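Black clothes going grey in the wash — what am I doing wrong

tandska_mill
September 6, 2020
Right so. Bought a nearly black cotton jumper in December, worn it maybe twice a month, and it's gone that sad washed out grey. Washing at 40 with Purent liquid, normal cycle, line dried outside. Same with two pairs of trousers. Is it the powder, the water, the sun?? Hard water area if that matters

Seixas8
Sun. Stop drying darks outside, or at least turn them inside out. Also 40 is too warm, do 30

pegbag
Disagree about 40. I've done everything at 40 for years and my blacks are fine. It's the rubbing that does it, overloaded drum, long spin. Half load, short cycle, inside out. Sun yes ok

Min-kyu Moon
Used to work in a dry cleaners. Most of what people call fading on cotton is fluff on the surface, tiny broken fibres that catch the light. Take it to a window and look at it properly before you decide the dye has gone — hang it up loose, don't look at it folded.

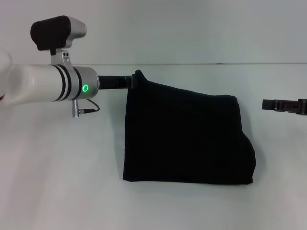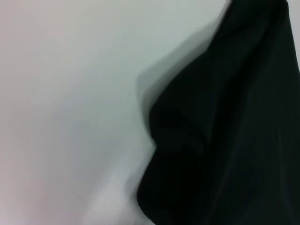

Dark cloth in both.

If the inside of the hem is still dark and the outside looks grey then it's wear, and a fabric shaver will bring some of it back. If both sides are pale the dye has gone and you're into redyeing.

Re: Black clothes going grey in the wash

tandska_mill
Just checked the hem, inside is MUCH darker. So wear then? Will try the shaver on the trousers first in case I wreck it

pegbag
told you, rubbing

Seixas8
Could be sun as well, that only gets the outside. Doesnt prove anything

Min-kyu Moon
Fair, could be both. Try one leg with the shaver and compare.

skotira_jo
White vinegar in the rinse, works for me. Half a cup

pegbag
Vinegar does nothing for dye, and it's bad for the rubber seals. Please dont

skotira_jo
my seals are fine thanks

tandska_mill
Ok no vinegar for now. Going 30, inside out, drying in the back bedroom. Will report back if I remeber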